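Flellance Sync: episode software for two hand-held grippers

Overview | Features | What you need | Pricing | Support

Flellance started as a script I wrote because I was tired of trimming recordings by hand. You record two people (or one person with two hands full) working with hand-held grippers, and then you spend the rest of the day lining up the left stream with the right stream, guessing where each attempt began, and throwing out the takes where the tracking wandered off. I did that for most of a winter. Then I wrote the thing that does it for me, and Mieke Van Rooij made it into something other people could install!

So what does it do? You point Flellance at a folder of raw recordings and it gives you back clean, matched episodes, ready to feed to whatever training code you already use. It finds the time offset between the two grippers, works out the camera path for each one, puts both paths in the same table coordinates, and reads the finger opening straight from the colored tips in every video. No sync cable, no clapping in front of the lens (I have clapped a lot, I'm done).

Finger opening from the picture

This is the part I'm proudest of. Most people I talk to put an encoder in the handle, and that's fine until the battery dies or the wire works loose. Flellance looks at the tips instead. You click on them once in your first video, the program learns the color and shape, and from then on you get an opening value for every image. When the tips touch, that's your zero, and it checks the zero again each time they close, so a fingertip that has slid a little on its mount doesn't spoil the whole afternoon.

Thin stuff is where it earns its keep. Cable, string, a strip of tape: the fingers look shut whether they're holding it or not, and a plain open/closed label tells your policy nothing. You can turn on the contact view, which crops in tight on the seam between the tips and saves that crop as its own stream beside the full picture.

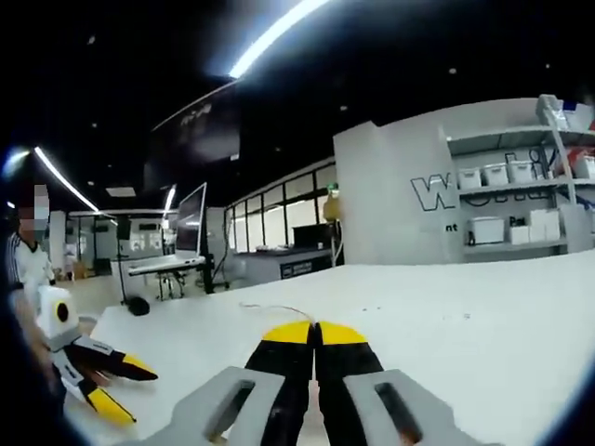
Tips together at the near side of the table, with a curl of thin wire just past them and the second gripper in view at left.

The second gripper showing up in the view is useful too, by the way. When one camera can see the other tool, Flellance uses that as an extra check on where the two are relative to each other. It's a small correction, but over a long take it keeps the paths from drifting apart. Amber Groen wrote that piece over two weekends in July and I still don't follow all of the math.

Plain tables and bright ceilings

A bare white tabletop is hard on camera tracking. There's hardly anything for it to hold on to, so we let the tracker lean on the rest of the room: shelves, door frames, window edges, ceiling lights. You can mask out people with a single checkbox, and there's a face blur that runs on your own machine before anything is exported.

If tracking does get lost, you'll see it. Every episode gets a colored bar along the bottom of the viewer, green where the path is solid and orange where it's shaky, and you can drag the ends to keep the good bit. My own routine is to run the whole folder overnight and go through the orange ones with coffee.

What's in version 2

Batch import is faster, almost 34 episodes an hour on the plain office desktop I test with (no fancy card in it). The viewer now plays both grippers side by side, and you can tag a take from the keyboard without stopping playback. Export profiles are saved per project, so you and the person at the next desk stop overwriting each other's settings. Sorry about that one.

What you need

Linux or Windows, 16 GB of memory, and a graphics card if you're in a hurry
Video from one or two wrist-mounted cameras, any frame rate as long as it's constant
Fingertips in a color that stands out from your table
The printed calibration sheet (in the download, print it at full size and tape it flat)

Pricing

Single seat: $58 a month, cancel whenever
Lab license: write to me and tell me how many people you are
Students: free, just use your school address

Support is me or Mieke, and we answer on weekdays. Wednesday afternoons we do an open call where you can share your screen and show us your worst recording. Bring the ugly ones, they're how most of the fixes got in.

Download the trial | Read the setup guide | Ask a question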